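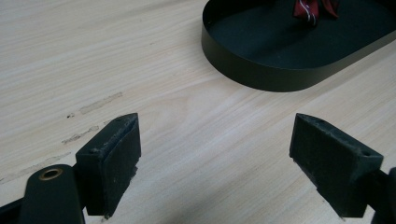

11 Stimmzettelerfassung am Wahlabend einrichten

Der Erfassungsplatz dient der Übernahme von Stimmzetteln aus parteiinternen Wahlen und Mitgliederbefragungen in das Auszählprogramm Delora. Er besteht aus dem Lesegerät Farahani, einem Rechner mit Bildschirm und dem Bondrucker. Alle Geräte müssen auf derselben Tischplatte stehen, damit der Abstand zwischen Einzug und Ablage während der Auszählung gleich bleibt. Eine helle Holzplatte mit feiner Maserung, wie sie auf dem Foto zu sehen ist, kann ohne Unterlage verwendet werden. Auf weißen oder stark glänzenden Platten ist die graue Matte aus dem Zubehör unterzulegen, weil helle Stimmzettel sonst am Blattrand leicht übersehen werden.

Dieser Abschnitt richtet sich an die technische Leitung der Zählkommission. Die Anlage der Wahl selbst (Wahlgänge, Quotierung, Listenplätze) ist im vorhergehenden Abschnitt beschrieben und muss abgeschlossen sein.

Stand: 21. Oktober 2019
Bearbeitung: Ehsan Tanoli, Proketti

Voraussetzungen

Die Wahl hat in Delora den Status »Freigegeben«.
Das Verzeichnis der Stimmberechtigten ist eingelesen und geschlossen.
Die Zugangskarten der Zählkommission liegen vor. Für jede Schicht werden zwei Karten benötigt.
Der Muster-Stimmzettel ist als unausgefülltes Original vorhanden, keine Kopie.

Hinweis: Nachmeldungen von Delegierten nach Schließung des Verzeichnisses sind nur über den Menüpunkt »Ersatzdelegierte« möglich. Die Gesamtzahl der Stimmberechtigten ändert sich dadurch nicht.

11.1 Geräte aufstellen und verbinden

1. Lesegerät aus dem Transportkoffer Zetstead nehmen und die Transportsicherung an der Unterseite lösen. Die Sicherung im Kofferdeckel aufbewahren.

2. Lesegerät so aufstellen, dass der Einzug zur Zählkommission und die Ablage zur Wand zeigt. Beobachter müssen die Ablage einsehen können, ohne hinter den Tisch zu treten.

3. Datenkabel am Lesegerät und am Rechner einstecken. Die Buchse »Service« bleibt frei.

4. Bondrucker an den Rechner anschließen und eine neue Rolle einlegen. Eine angebrochene Rolle ist für Probeausdrucke zulässig, für das Protokoll dagegen nicht.

5. Netzstecker einstecken und zuerst das Lesegerät, dann den Rechner einschalten.

6. Abwarten, bis die Anzeige am Lesegerät dauerhaft grün leuchtet. Der Selbsttest dauert 60 Sekunden. In dieser Zeit kein Papier in den Einzug legen.

Achtung: Der Rechner darf während der gesamten Auszählung mit keinem Netzwerk verbunden sein. Delora prüft die Verbindung beim Start und in jedem Wahlgang erneut. Wird eine Verbindung erkannt, sperrt das Programm die Erfassung und schreibt einen Eintrag in das Protokoll. Dieser Eintrag kann nicht gelöscht werden.

11.2 Muster-Stimmzettel einlesen

1. In Delora den Menüpunkt »Wahlgang > Muster« öffnen und den betreffenden Wahlgang auswählen.

2. Den unausgefüllten Stimmzettel mit der bedruckten Seite nach oben einlegen und »Muster lesen« wählen.

3. Auf dem Bildschirm prüfen, ob jedes Ankreuzfeld erkannt und dem richtigen Namen zugeordnet ist. Bei Abstimmungen über Anträge gilt dies sinngemäß für die Felder »Ja«, »Nein« und »Enthaltung«.

4. Nicht erkannte Felder mit der Maus aufziehen. Das Feld darf den gedruckten Rand leicht überragen, sich aber nicht mit dem Nachbarfeld überschneiden.

5. Mit beiden Zugangskarten bestätigen. Das Muster ist danach gesperrt.

Hinweis: Bei Listenwahlen mit mehreren Stimmen die zulässige Höchstzahl vor Schritt 5 eintragen. Fehlt die Angabe, übernimmt Delora den Wert aus dem vorherigen Wahlgang — das ist der häufigste Grund für fälschlich als ungültig ausgewiesene Stimmzettel.

11.3 Probelauf

Der Probelauf ist vor dem ersten Wahlgang vorgeschrieben. Er wird getrennt gespeichert und fließt in kein Ergebnis ein.

1. Den beiliegenden Satz aus 14 Prüfzetteln in den Einzug legen. Die Reihenfolge ist beliebig.

2. »Probelauf starten« wählen.

3. Das Ergebnis mit dem Kontrollblatt vergleichen. Gültige, ungültige und leere Stimmzettel müssen jeweils übereinstimmen.

4. Bei Übereinstimmung »Probelauf abnehmen« wählen und den Ausdruck von beiden Karteninhabern unterschreiben lassen.

5. Bei Abweichung die Leseleiste mit dem mitgelieferten Tuch reinigen und den Probelauf wiederholen. Weicht das Ergebnis erneut ab, ist von Hand auszuzählen.

Achtung: Prüfzettel nach dem Probelauf in die Hülle zurücklegen und die Hülle verschließen. Ein Prüfzettel im laufenden Wahlgang wird zwar erkannt und ausgesteuert, unterbricht aber die Erfassung bis zur erneuten Freigabe mit beiden Karten.

11.4 Erfassung durchführen

1. Urne im Beisein der Zählkommission öffnen. Stimmzettel entfalten und glatt streichen.

2. Im Feld »Ausgegebene Stimmzettel« die Zahl aus der Ausgabeliste eintragen.

3. Stimmzettel stapelweise einlegen. Die Markierung im Einzug nicht überschreiten.

4. Ausgesteuerte Stimmzettel einzeln am Bildschirm bewerten. Zur Auswahl stehen »gültig«, »ungültig« und »Beschluss der Kommission«. Im letzten Fall ist eine Begründung einzugeben.

5. Nach dem letzten Stapel »Erfassung beenden« wählen. Delora vergleicht die Zahl der gelesenen mit der Zahl der ausgegebenen Stimmzettel.

Meldung bei Überzahl: »Gelesen: 1.031. Mehr Stimmzettel als ausgegeben.« Die angezeigte Zahl entspricht dem jeweiligen Zählerstand. In diesem Fall zuerst die Ausgabeliste prüfen und erst danach den Wahlgang erneut einlesen. Der erste Durchlauf bleibt im Protokoll erhalten.

Hinweis: Eine Unterzahl ist zulässig und wird als »nicht abgegeben« geführt. Sie ist der Tagungsleitung zusammen mit dem Ergebnis mitzuteilen.

11.5 Abschluss und Aufbewahrung

1. Protokoll zweifach ausdrucken. Ein Exemplar geht an die Tagungsleitung, das andere verbleibt bei den Stimmzetteln.

2. Stimmzettel nach Wahlgängen getrennt verpacken und versiegeln. Die Siegelnummer im Feld »Verwahrung« eintragen.

3. Wahl in Delora auf »Abgeschlossen« setzen. Danach sind nur noch lesende Zugriffe möglich.

4. Rechner herunterfahren, Lesegerät ausschalten, Transportsicherung einsetzen.

Achtung: Die Anfechtungsfrist richtet sich nach der Satzung des jeweiligen Verbands. Delora schlägt keine Frist vor. Solange das Feld »Fristende« leer ist, können die Daten der Wahl nicht gelöscht werden — auch nicht mit Administratorrechten.

Für Verbände mit Vorstandswahlen im Januar: Die Jahresumstellung der Mitgliederdaten vor dem Einlesen des Verzeichnisses ausführen, siehe Anhang »Stammdaten«.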